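2 min read

Kesska publishes rules for robots that handle glass, asks people to read them this time

GRUSTACH, 11 Jan 2025 – Kesska today released the second edition of its handling code for robots that pick up glass bottles in kitchens, bars and small shops. The first edition ran to 208 pages and was admired mostly by the people who wrote it. The new one is 28 pages long, including the index.

The code sets out 18 rules. They cover how hard a gripper may squeeze, how fast an arm may move with glass in it, what a robot should do when it loses sight of what it is holding, and who gets to press the stop button. (Anyone. The first edition took four pages to say so.)

"We had a very thorough document and a drawer full of broken glass," said Henryk Rutkowska, who edited both editions. "I would like to believe the two were unrelated."

Much of the work went into Rule 7, on approach and grip. A bottle has to be approached with the fingers open on both sides of the part to be held, and the arm must pause before closing. Full force is allowed only after the grip has been checked at low force. Labels, foil and sleeves are to be treated as slippery until tested.
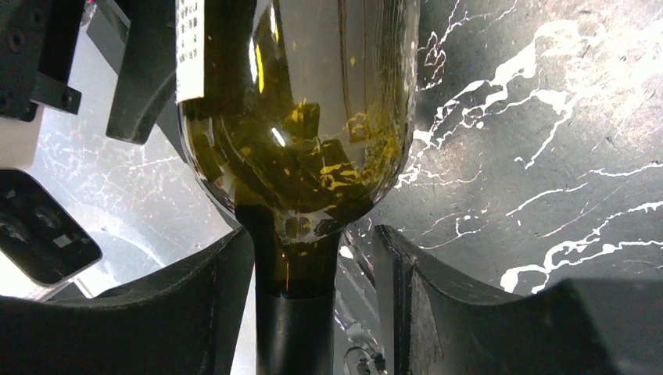 Gripper fingers on either side of the neck of a green glass bottle.

Clear and tinted glass gets a rule to itself. Glass bends and reflects whatever is near it, and a vision system can end up measuring the countertop with great confidence. Under Rule 9, a robot may not rely on a single camera view to decide where a bottle ends.

The draft was tested at Cocco, a restaurant supplier, over 1000 supervised picks. Taha Bouazza, who ran the trials, said staff objected to just one item, a required written entry for every near miss. "They asked what counted as near," he said. "We now have a definition. It took most of September."

Rule 18 remains the shortest: if a bottle falls, let it fall. Arms that lunge after dropped glass have no place near people – or near other bottles.

The code is voluntary and free to download. Rureo will offer a half-day course for operators, led by Dumisani Molefe, with lunch provided and drinks served in paper cups.

Related items
Kesska opens comments on stop button placement
What counts as a near miss: the definition in full
Cocco trial notes, part one
Rureo course dates and fees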